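Clukcombe 作業部会　議事録（6月分）

場所：Clundthorpe 店舗二階の会議室、一部はオンライン
開始：午後1時半
出席：Brikier（店舗運営、宿泊部門、設備）、Hafþórsson（アーム制御、シミュレーション、評価）
欠席：Brikier 調達（書面で意見提出あり。議題5に記載）
記録：Brikier 店舗運営

前回議事録は、洗い場の寸法の記載を直したうえで承認。修正版は共有フォルダに差し替え済み。

## 議題

1. 前回からの宿題の確認
2. 家事・店舗作業の一覧の見直し
3. 卓上作業のシミュレーション結果
4. 影と遮蔽の扱い
5. 現場に置く場合の費用と人手
6. 安全と立ち入り
7. Clundthorpe での試行の範囲
8. その他

## 1. 前回からの宿題の確認

- 作業台の高さの実測：設備が完了。客室の簡易キッチンと店舗のバックヤードでは高さが違う。図面の値は改装前のもので、実測値を正とする。
- 食器の見本の送付：宿泊部門から Hafþórsson へ発送済み。深皿のみ在庫切れで未送付。次の入荷で送る。
- 中断時の記録様式：評価が案を作成。店舗運営から「中断の理由」の欄が狭いとの指摘があり、自由記述を広げることになった。
- 夜間の騒音測定：未実施。測定器の貸し出しが重なった。次回までに行う。
- 清掃スタッフへの聞き取り：宿泊部門が実施。結果は議題2で報告。

深皿について、見本が届くまで評価を待つかどうか質問があった。評価からは、平皿とカップで先に進められるとの回答。待たずに進める。

## 2. 家事・店舗作業の一覧の見直し

一覧には現在14の作業が載っている。客室の簡易キッチンで発生するものと、店舗のバックヤードで発生するものが混ざっており、読みにくいという意見が以前から出ていた。今回、場所別に並べ替えた版を評価が配布した。

宿泊部門の聞き取りでは、清掃スタッフが機械に任せたいと答えた作業と、この部会が先に選んでいた作業にずれがあった。部会の候補は食器の仕分け、天板の拭き取り、機器の扉の開閉など、アームを固定した台の上で済むものが中心である。スタッフの回答で多かったのは、排水口の掃除、寝具の交換、ごみの分別と搬出だった。いずれも移動を伴うか、濡れた狭い場所に手を入れる必要がある。

これについての意見は次のとおり。

- 宿泊部門：任せたい順に着手しないのであれば、その理由をスタッフに説明できるようにしておきたい。聞き取りをしておいて何も反映されないと、次から答えてもらえなくなる。
- アーム制御：寝具の交換は、固定台では検討の対象に入らない。移動台車に載せる案は別の予算になる。排水口は姿勢としては届く場合もあるが、防滴の仕様を満たす手先がまだない。
- 店舗運営：ごみの分別は、搬出を人が行い、分別だけを台の上で行う形なら一覧に残せるのではないか。
- 評価：分別は物の種類が毎日変わるため、評価の条件をそろえるのが難しい。当面は空の容器に限れば試せる。

協議の結果、ごみの分別は「空容器の仕分け」に名称を変えて残す。寝具の交換は一覧から外さず、保留の欄に移す。保留の理由を一行添える。排水口も同じ扱いとする。

続いて、各作業の「完了」の定義について議論した。天板の拭き取りでは、拭く動作を終えた時点を完了とするのか、汚れが残っていないことを確認した時点を完了とするのか、資料の中で統一されていなかった。宿泊部門は後者でなければ意味がないと主張した。アーム制御も同意したが、汚れの残りを機械側で判定するのは別の課題であり、当面は人が目で確認して記録することになると補足した。

店舗運営から、作業時間の数え方についても質問が出た。人が物を並べ直している時間が作業時間に入っていないため、資料だけを見ると機械が速く見える。評価は、準備と後片付けを別の列に分けて記録すると回答した。この列は次回の資料から追加する。

**決定**

- 一覧を場所別の版に差し替える。
- 「完了」は結果の確認までを含む。確認は人が行い、誰の役割で行ったかを記録する（氏名は不要）。
- 準備と後片付けの時間を別に記録する。

## 3. 卓上作業のシミュレーション結果

Hafþórsson のシミュレーション担当が、木目の天板にアームを固定した構成で進めている卓上作業について報告した。箱形の機器の前面付近で手先を動かす作業と、天板の上だけで完結する作業の二系統がある。今回の集計は両方を合わせたもので、800回の試行のうち、完了と判定されたのは470回だった。

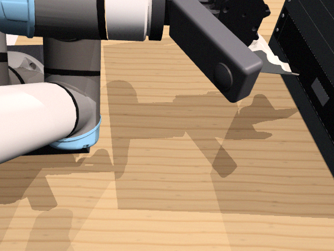

図1　黒い機器の前面付近での手先の作業（シミュレーション）

店舗運営から、機器の際まで薄い金属の先端が近づいている点について質問があった。実際の厨房機器の前でこの距離まで刃のあるものを寄せることは、人の作業でも避けるように指導している。機器の表面に傷がつけば修理の扱いになり、塗装面のかけらが食品に入れば別の問題になる。シミュレーションの中では傷がつかないので、そのあたりの感覚が抜け落ちるのではないかという指摘である。

アーム制御の回答。接触の判定は入っているが、触れたことが直ちに失敗の判定にはならない設定になっている。押し当てる力がしきい値を超えた場合にだけ失敗となる。しきい値は手先を守るために決めた値で、相手側の機器を守るための値にはなっていない。この点は見直しが必要と認めた。

宿泊部門からは、しわのある柔らかい物がグリッパのすぐ下にあると、手先のカメラから何が見えて何が見えないのか分からない、という発言があった。シミュレーション担当は、柔らかい物の変形は計算が重く、現在の設定では粗い近似で動かしていると説明した。形は柔らかく見えても、つかんだときの滑りや垂れ方は実物と違う可能性が高い。布類の作業を一覧に入れるなら、実機で別に測る必要がある。

完了しなかった試行の内訳について、評価から口頭で説明があった。正式な表は次回の資料に付ける。

- 最も多いのは、対象をつかむ前の位置合わせで時間切れになるもの。
- 次に多いのは、つかんだ後に機器の縁や別の物に触れて経路を取り直し、そのまま戻れなくなるもの。
- 落下は思ったより少ない。ただし、落下の前に時間切れになっている試行が含まれているため、少ないとは言い切れない。

店舗運営が、この数字をどう受け取ればよいかと尋ねた。評価の見解は次のとおり。半分を超えたことに大きな意味はない。人の作業と比べるなら、やり残しを人が片付ける手間まで入れる必要がある。途中で止まった作業を引き継ぐのは、最初から人が行うより時間がかかる場合がある。特に、物をつかんだまま止まったときは、まず安全に離させる手順が要る。

設備からは、途中で止まった姿勢のまま台の上に腕が残ると、その台が使えなくなるという指摘があった。客室の簡易キッチンは幅が狭い。腕が台の上に張り出したままだと、清掃スタッフは扉にも蛇口にも手が届かない。停止後に折りたたんだ姿勢へ戻る動作を、作業の一部として評価に入れてほしいとの要望である。

アーム制御は、退避動作は用意してあるが、つかんでいる物がある場合は自動で動かさないようにしていると答えた。物を持ったまま腕を振ると、周囲に当たるおそれがある。何を持っているときに動かしてよいかを、物の種類ごとに決める必要がある。皿とカップについてはすぐ決められる。刃のあるものは、自動での退避を認めない方向とする。

宿泊部門は、そもそも客室で刃のあるものを扱わせる予定はあるのかと確認した。現時点ではない。客室の包丁は棚の決まった場所に人が戻しており、その運用は変えない。ただし店舗のバックヤードでは開梱用の刃物を使うため、店舗側では検討の余地が残る。店舗運営は、開梱は段ボールの大きさが毎回違い、一番任せたいが一番任せにくい作業だと述べた。

**決定**

- 相手側の機器を守るための接触しきい値を別に設ける。値の案はアーム制御が出す。
- 停止後の退避を評価項目に加える。
- 刃のあるものを持った状態での自動退避は行わない。
- 布類の作業は、シミュレーションの結果だけで可否を判断しない。

## 4. 影と遮蔽の扱い

前回、バックヤードの照明を一灯だけつけた状態で天板を撮ると、物の縁が認識しにくくなるという報告があった。天井灯は棚の並びに合わせて付いており、作業台の真上にはない。腕が台と照明の間に入ると、その影が作業する場所に落ちる。人の場合も手元が暗くなるが、人は体をずらして覗き込む。固定台の腕にはそれができない。
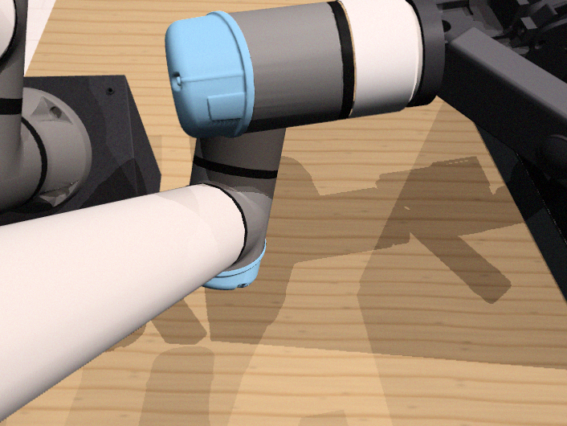 照明の条件をそろえるかどうかで、部会の意見は分かれた。設備は、現場の照明は当面変えられないので、悪い条件をそのまま入力に使うべきだという立場である。シミュレーション担当は、まず条件をそろえた結果がないと、失敗の原因が照明なのか動作なのか切り分けられないと説明した。図2では、手首とグリッパの影が木目の上で重なって段のある輪郭になっており、そこから指のような影が右下へ伸びている。評価は、こうした影の縁を薄い物の縁と取り違える例を集めたいと述べた。天板の木目はほぼ横向きに走っているため、横長の細い物を置いたときの見分けも合わせて調べる。肘の下の影と手首側の影がつながっているところは、対象物がその中に入ると明るさの差がほとんど取れないおそれがあるとして、置き場所の条件に加えることになった。

照明のほかに、腕自体が視界をふさぐ問題も取り上げた。台を見下ろす位置にカメラを置くと、腕の太い部分が画面の広い範囲を占める。手先のカメラを併用すれば補えるが、手先が対象に近づくほど周囲は見えなくなる。宿泊部門は、スタッフが手を出したときに気づけるのかを心配していた。アーム制御は、人の検知を作業用のカメラに頼る設計にはしていないと答え、詳細は議題6に回した。

設備から、台の材質についての情報提供があった。バックヤードの作業台は明るい色の金属製で、照明を強く反射する。木目の天板で得た結果がそのまま使えるとは考えにくい。客室の簡易キッチンは木調の面が多いが、部屋ごとに色が違う。どの面を基準にするか、次回までに写真と見本を集める。

店舗運営から、台に無地のマットを敷けば済むのではないかという提案があった。費用は小さく、試す価値はあるとの意見が多かった。宿泊部門は、マットは汚れるし、敷き直しの手間が増えると指摘した。マットの洗浄を機械に任せるわけにもいかない。店舗側でのみ試し、客室では使わないことにした。

**決定**

- 照明は、そろえた条件と現場に合わせた条件の両方で行う。先にそろえた条件から始める。
- 影の中に対象物を置く条件を追加する。
- 店舗の作業台でマットを試す。色は設備が候補を出す。

## 5. 現場に置く場合の費用と人手

調達から書面で意見が届いており、店舗運営が読み上げた。要旨は次のとおり。

- 腕本体の費用より、据え付けと点検の費用の見通しが立っていないことが気になる。
- 手先の部品は消耗品として扱うのか、修理品として扱うのか。
- 故障時に代わりの人員を出す費用を、どちらの予算で持つのか。

Hafþórsson からは、手先の指の部分は消耗品、本体側は修理品とする案が示された。交換の間隔は作業の内容によって変わるので、今の段階では示せない。拭き取りで使うと、洗剤で傷みが早いことは分かっている。

人手については、店舗運営と宿泊部門で見方が違った。店舗では、開店前の準備の時間帯に人が足りていない。この時間帯に空容器の仕分けが終わっていれば助かる。多少遅くても、開店までに終わればよい。宿泊では、客室の入れ替えに使える時間が決まっており、遅い作業は入れられない。一室で止まれば次の部屋に影響する。

宿泊部門からは率直な意見として、現時点で客室に置いても人の作業は減らないだろうという発言があった。見守り、準備、引き継ぎが増えるだけになる。Hafþórsson 側もこの見方に反対はしなかった。客室での利用は、見守りなしで動かせる作業が出てきた段階で改めて協議する。

店舗についても、人が減るという説明はしない。開店前の作業の一部を前日の閉店後に移せるかどうかを見る。閉店後に動かす場合、止まったときに気づく人がいない。止まったまま朝を迎えてもよい作業に限る必要がある。空容器の仕分けはこれに当たる。食器の仕分けは、翌朝すぐ使う食器があるので当たらない。

費用の負担については結論が出なかった。調達の出席を待って次回に続ける。

## 6. 安全と立ち入り

設備が、作業台の周囲の床に引く線の案を示した。線の内側には、動作中は誰も入らない。バックヤードは通路が狭く、案のとおりに引くと台車が通れなくなる。店舗運営が現場で台車を置いて確認し、線の位置を設備と決め直す。

人の検知については、作業用のカメラとは別の装置を台の両側に付ける。検知したら減速し、線を越えたら止まる。再開は人がボタンを押したときに限り、自動では再開しない。

再開ボタンの位置で意見が出た。台のすぐ横に付けると、押すために線の内側に入ることになる。壁側に移すと、今度は台の上の様子が見えにくい。棚の端に付ける案が有力で、配線の可否を設備が調べる。

宿泊部門から、止め方の掲示を複数の言語で作ってほしいという要望があった。清掃スタッフの言語に合わせる。文章は短くし、絵を付ける。文案は宿泊部門、図は Hafþórsson が受け持つ。

電源を切ったときに腕が下がらないかという質問があった。アーム制御の回答では、ブレーキがかかるため姿勢は保たれる。ただし、つかんでいる物が落ちるかどうかは手先の種類による。試行で使う手先は、電源が切れても閉じたままになるものを選ぶ。閉じたままだと、指を挟んだときに開けないという反対の問題があるため、手で開ける手順も掲示に入れる。

## 7. Clundthorpe での試行の範囲

Clundthorpe 店舗のバックヤードで行う最初の試行は、次の3作業に絞る。

- 空容器の仕分け
- 平皿とカップの移し替え
- 作業台の拭き取り

機器の扉の開閉を入れるかどうかは、時間をかけて話し合った。アーム制御は、箱形の機器の前での動作はシミュレーションでも扱っており、早めに実機で確かめたいと希望した。店舗運営は、稼働中の厨房機器では認められないとした。営業に使う機器が壊れれば、その日の提供品目が減る。設備が、倉庫に使っていない古い機器があると述べた。電源を入れずに扉の開閉だけを試すなら差し支えない。これを予備の作業とし、先の作業に見通しが立ってから着手する。

拭き取りについては、使う洗剤と布を店舗で普段使っているものに合わせる。Hafþórsson の作業場では別の布を使っていた。店舗の布は薄く、折り重ねて使う。機械が布を折り直すことは求めず、人が折ったものを手先に付ける。この準備の時間も記録する。

平皿とカップは、店舗で実際に使っている重ね方で置く。一枚ずつ離して並べた状態から始めたいという希望がアーム制御から出たが、店舗運営は、離して並べる手間があるなら人がそのまま棚に入れると答えた。最初だけ離した状態で動作を確認し、記録を取るのは重ねた状態からとする。

試行の時間帯は閉店後とし、最初のうちは必ず人が立ち会う。立ち会いは店舗と Hafþórsson から出す。スタッフの勤務時間に影響が出る場合は、店舗運営が事前に調整する。

途中でやめる条件も決めた。物が線の外まで飛んだとき、機器や棚に目に見える傷がついたとき、検知装置が反応すべきときに反応しなかったときは、その日の試行を打ち切る。再開の前に部会へ報告する。

試行の結果を店内でどう伝えるかについて、宿泊部門から意見があった。動画だけを見せると、うまくいったところが印象に残りやすい。見せるのであれば、止まった回も同じ長さで見せてほしい。これに異論はなく、社内向けの資料には止まった回の映像を含めることにした。

## 8. その他

- 資料の用語について。「自動化率」という語が資料により別の意味で使われている。当面使わず、「完了した回数」と「人が引き継いだ回数」を並べて書く。
- 会議室の画面が暗く、図の細部が見えにくいとの声があった。次回は別の部屋を予約する。
- 共有フォルダの権限が一部の出席者に付いていない。Brikier 側で付与する。
- 入荷した深皿は、送る前に縁の厚みを測っておく。以前の見本と仕入れ先が違う。

## 次回までの作業

| 内容 | 担当 |
|---|---|
| 作業一覧の差し替え、保留理由の追記 | 評価 |
| 完了しなかった試行の内訳表 | 評価 |
| 機器側を守る接触しきい値の案 | アーム制御 |
| 退避してよい物の種類の一覧 | アーム制御 |
| 影の中に物を置く条件の追加 | シミュレーション |
| 台の面の写真と見本の収集 | 設備、宿泊部門 |
| マットの色の候補 | 設備 |
| 床の線の位置の再確認 | 店舗運営、設備 |
| 再開ボタンの配線の調査 | 設備 |
| 止め方の掲示の文案と図 | 宿泊部門、Hafþórsson |
| 夜間の騒音測定 | 設備 |
| 深皿の見本の送付 | 宿泊部門 |
| 費用負担の協議の準備 | 調達、店舗運営 |

次回の日程は、調達の予定を確認してから店舗運営が連絡する。議事録への修正の申し出は、次回の資料配布までに記録担当へ送ること。

午後4時閉会。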